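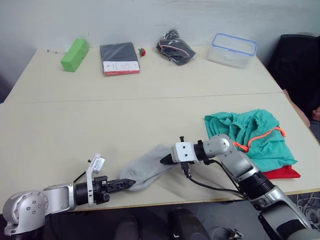

The Salt Clocks of Drilden

I've been running games in the river city of Drilden for nine years now, and my players still ask me what time it is. I love that. In Drilden it's a serious question!

The city sits where the Galell meets the sea, and it lives off salt. The founders paid their debts in it, buried their dead in it and (this is my favorite bit) told the time by it. There are 81 salt clocks in the city, big glass towers that drain from one chamber to the next, and every one keeps the hour for its own district. They don't agree. Cross the bridge from Arellano Ward into the Clernex and you might lose twenty minutes, or gain an afternoon.

When I wrote the first version, that was just a joke about train timetables. Then one of my players got arrested for a burglary that, by the clock in the next ward, hadn't happened yet. We argued the case for a whole evening, with a judge, two hired witnesses and a smuggler who swore he was still on yesterday's boat. I threw out the rest of my notes and built the setting around it.

So the factions all want time, one way or another. The Rakers shovel the salt back up to the top chambers every night and can slow a whole neighborhood if the pay is late. The Clernex banks lend hours at wicked interest. And down in the flooded cellars there are things that came in with the year 1911 by the city count, when every clock stopped for one night and the tide walked up the stairs. I've never settled what they are. My group has three theories and I steal from all of them.

If you want to try it, start small. Give the crew a debt of 1000 grains, a boat with a leak and one ward they can't go back to. Let them pick which clock they live by - write it at the top of the character sheet, bigger than the name. My last crew chose the slowest clock in Arellano Ward so their rent would come due later, and they spent the next four sessions being late for absolutely everything, including their own ambush.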